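Curved fingers vs. flat pads for cloth, has anyone tested it fairly?
Forum: End effectors and tooling

gackroyd
Gemma Ackroyd here, new account, old lurker. We are picking fingers for a hand-held gripper that we use to record garment handling. The choice is down to the Hemberg curved set and the Surkby flat pads. The Hemberg sheet claims 90 percent on knit fabrics. It doesn't say which knits, how many layers, or what they count as a pick. Before I spend the rest of August on this, does anybody believe that number?

slotnut72
No. I had the same sheet on my desk last year. Ask them for the failed picks and see how long the reply takes.

mferro
I'd defend them a little. On ribbed edges the curved ones are good. The tips meet at a small spot and you can pinch a fold without shoving the whole shirt across the table. Flat pads push the cloth ahead of them unless you come in almost straight down.

slotnut72
Sure, on ribbed edges. Try the middle of a plain T-shirt panel. And "good" how? Did you count?

mferro
I counted. 31 picks on collars with the curved set, 5 drops. Never ran the flat pads on the same shirts, so make of that what you like.

slotnut72
So you have one half of a comparison.

mferro
Yes, and you have none of it.

kettle_arm
Can I ask what camera you're using? We put a wide lens on ours (Darklow mount, wrist side) and the table edge comes out bent like a banana. Everyone told us the training side would cope. I'm still not convinced it does for depth. Close to the fingers it's fine, but out at the rim I wouldn't trust it to find a sleeve.

gackroyd
Wide here too, and yes, the edge of the table bows a lot. I care more about what's between the fingers, so I live with it. My bigger complaint is that the gripper itself takes up so much of the view. A couple from our sessions, navy garments both times:
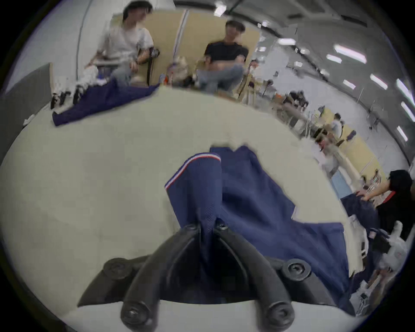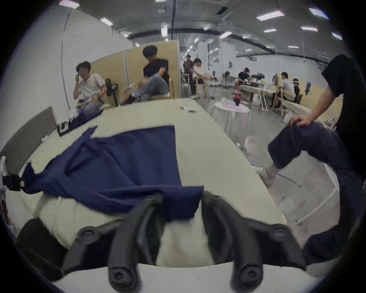 My worry with any of these numbers is that a person is holding the tool. A person fixes a bad approach halfway through and never notices doing it. Then the arm gets the same fingers and the same path and comes up with air. I'd want the 90 percent repeated on an arm, same cloth, with someone other than the seller dropping the garments on the table.

slotnut72
Finally somebody says it. Hand-held results tell you about the hand.

mferro
That's too strong. If a person can't make the pick with those fingers, the arm won't either. It's a cheap way to throw out bad designs.

gackroyd
I'll give you that. Throwing out, yes. Choosing between two that both sort of work, I don't think so.

kettle_arm
Goodall will lend a set of the flat pads if you pay the shipping. They wanted them back in two weeks, and the screws were a different length from what the drawing said, so check before you book any arm time.

gackroyd
Thanks, I'll write to them. Plan is the same shirts for both sets, random drops, collars and plain panels scored separately, and a pick only counts if it's still held after a lift and a sideways move. mferro, does that match how you scored your collars?

mferro
Lift only. I didn't do a sideways move.

slotnut72
Then I'd take those 31 with some salt. Post the raw sheet when you have it, Gemma, drops included.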